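Countertop cooking station

A countertop cooking station is a short run of kitchen counter holding one or two small electric appliances in place of a full range. It is common in rental flats, staff kitchens and show apartments. 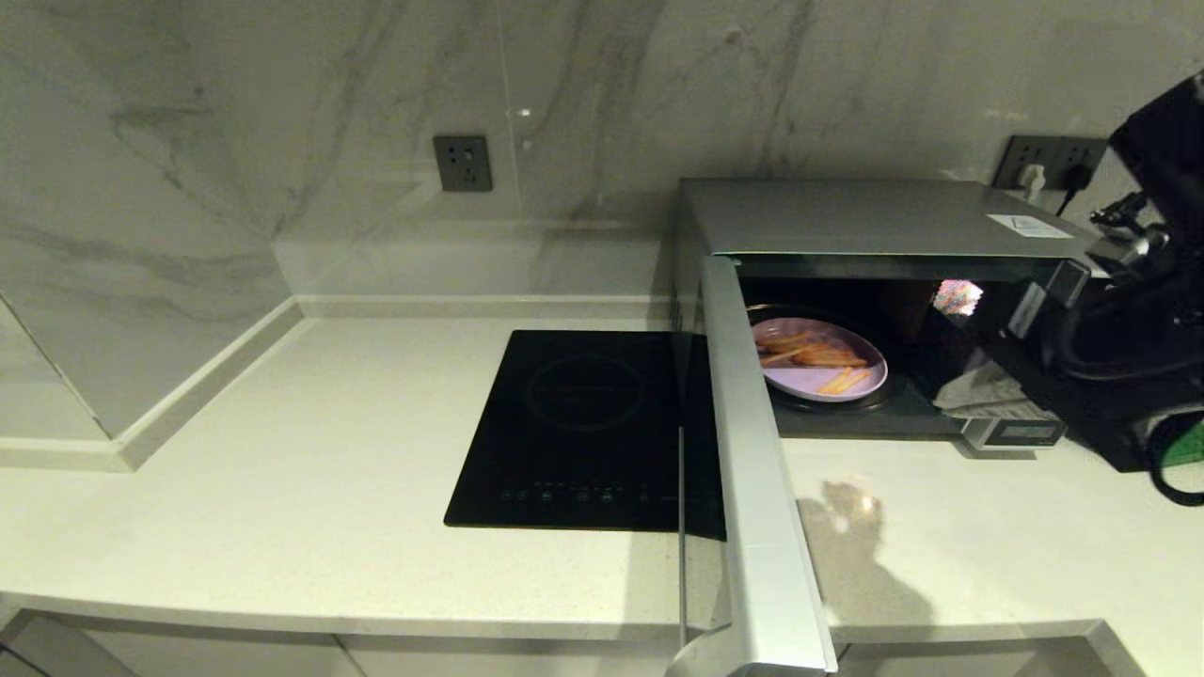 Induction units heat the pan through a magnetic field and need a flat, level surface. Most portable models are thin slabs of black glass with one heating zone. The zone is marked by a faint circle, and the touch controls sit in a row along the front edge. Fulard sold an early single-zone model rated in 20 steps.

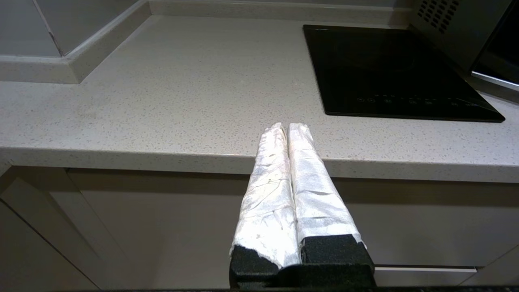

392 words in full entry

Stone and quartz counters are preferred — they wipe clean and tolerate moderate heat. A speckled finish hides crumbs. Front edges are often rounded.
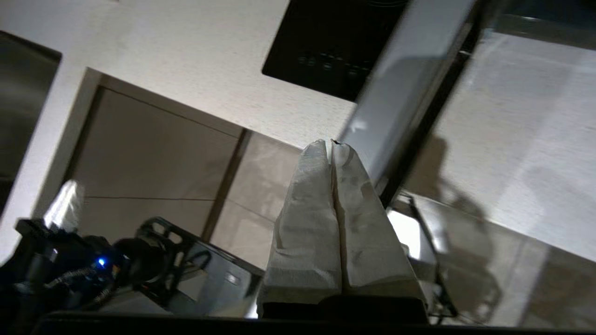 Base cabinets below the counter usually hold pans and dry goods. The Ultonley pattern book advised a gap of 200 mm between cooktop and microwave, but many installers place them side by side.

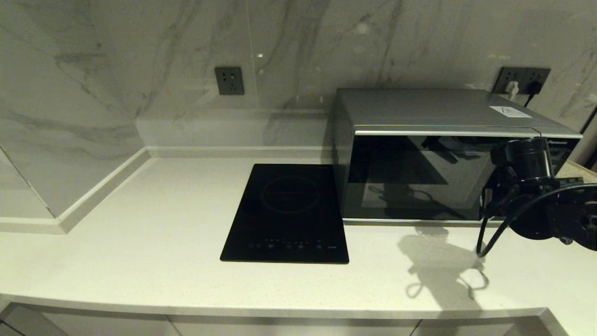

Sockets are set in the wall above counter height. A 1,000-watt microwave is normally given its own outlet.

See also: Hot plate; Kitchenette; Maurya counter system

Last edited 28/03/2021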